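The Long Way to Pick Up a Small Object

At Brolstead, the working day starts with a person sitting down at a desk and pretending to have only one arm.

The company teaches household robots to tidy up. It does this by having people do the tidying first, through the robot, while software records every movement of the arm and every opening and closing of the gripper. The operators hold a controller about the size of a TV remote. Tilt it and the wrist tilts. Squeeze the trigger and the fingers close.

Most of the operators came from jobs that had nothing to do with robots. One drove a forklift. Another did alterations at a dry cleaner, and she is said to have the steadiest hands in the building. New hires spend their first week making mistakes in simulation, where a dropped cup costs nothing and a room can be put back in order with one key.

Two ways to teach

There are two methods in common use here. In the first, the teacher stands next to a real arm, takes hold of it near the wrist, and moves it through the job. The motors go slack enough to allow this, and the joint positions are saved as the arm travels. It's quick to learn and good for simple motions such as opening a drawer. It is tiring, though, and the teacher's own hands and sleeves keep getting in front of the cameras.

The second method is remote control, and it now accounts for most of the work. The operator watches a screen and never touches the arm. The sessions are sorted by task and by room. The kitchen tasks were finished in March. The living room set, called Otine inside the company, is still going, and a good part of it takes place on and near a couch.

Couches are harder than tables. The seat slopes, the back gets in the way of the elbow, and small things end up near the crease. An operator has to come down from above with the fingers already apart, and then decide how far to lower them before closing.
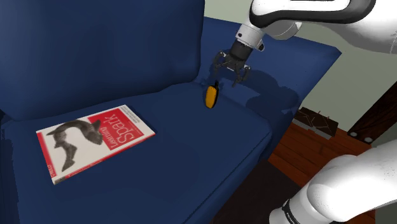 What gets kept

A full set for one task is 300 demonstrations. The last one completed took 303 attempts to get there, and the three that were thrown out had all gone wrong in the same way, with a finger pushing the object over during the approach. Earlier sets were much worse. One of the first needed 900 attempts to produce 800 that anyone was willing to use, back when the rules for a usable demonstration were looser than they are now.

Failed attempts used to be deleted right away. Now they are stored in a separate folder, and some of them are used to train a second program that tries to spot a bad grasp before it happens. Operators are also asked to vary their approach from one run to the next. If everybody comes in from the right, the robot learns to come in from the right, even when there's a lamp there.

Speed is not rewarded. A run with a short pause over the object is fine. A run where the operator hunts back and forth is marked for review, since the software has no way of telling a correction from a habit and will copy both.

From the screen to the floor

What is learned in simulation goes next to Rana, a test apartment on the ground floor with one bedroom and a secondhand sofa. Results there are mixed. Rendered cushions keep their shape in ways that real ones don't, and the arm tends to stop a little high over soft furniture. The usual fix is to add a smaller batch of demonstrations recorded in the apartment itself, by hand or by controller, and train again.

A second test site is planned at Standuvstead, in a larger house with carpet throughout. The operators have already asked for better chairs to go with it.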